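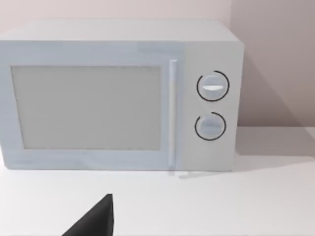
The Shemweta summer robotics club spent all of July teaching a robot arm to open a microwave door, and the student who led the software side will happily talk about it for an hour. I know, because I asked for twenty minutes. The club met online this year, 13 high schoolers on laptops all over town, so everything happened in simulation. Their kitchen is wonderfully bare: a white microwave on a white counter, a tall slim handle, two round knobs one above the other and no numbers anywhere. "We spent way too long deciding what the knobs should look like," she told me. "Then we remembered the door was the assignment!"

The door, she explained, is harder than it sounds. The gripper has to come in at a decent angle, get hold of the handle and then pull along a curve. "Your hand just knows that a door swings. Our arm wanted to pull in a straight line, like it was starting a lawn mower. The first week it mostly let go, or it shoved the whole wrist into the window."

The club calls its arm Jendia, and the control program the students wrote for it is Skosevum (she wouldn't say where that one came from, and I did try). They split into 3 teams, one for the approach, one for the grip and one for the pull, and each evening they put their pieces together and let the computer run attempts overnight. By the end of the month they had logged 3,175 of them.

"You wake up and go straight to the log, before breakfast," she said. "One morning there were 40 good openings in a row and I yelled so loud my brother came in to see what was wrong. I tried to explain it to him. He asked if it could make popcorn."

What did she get out of it, besides a startled brother? She had never written anything longer than a homework program before this, and she'd certainly never had to read other people's code. "The pull team named all their variables after snacks. I was so mad. But I can read anything now."

The club shows its work at the Droteo student showcase on 15 August 2020, which is online too. They'll run the door live, with a fresh starting position picked by the audience, and she admits that part makes her nervous. After that she wants to go back to those knobs. "Turning is a whole different motion, and the grip team already has three ideas. Two of them are bad, but I really like the other one!"

Related stories
Shemweta club opens fall sign-ups for beginners
How to watch the Droteo student showcase from home
Learning to code with a friend on the other end of the call

Contact us | Copyright 2020 | Back to top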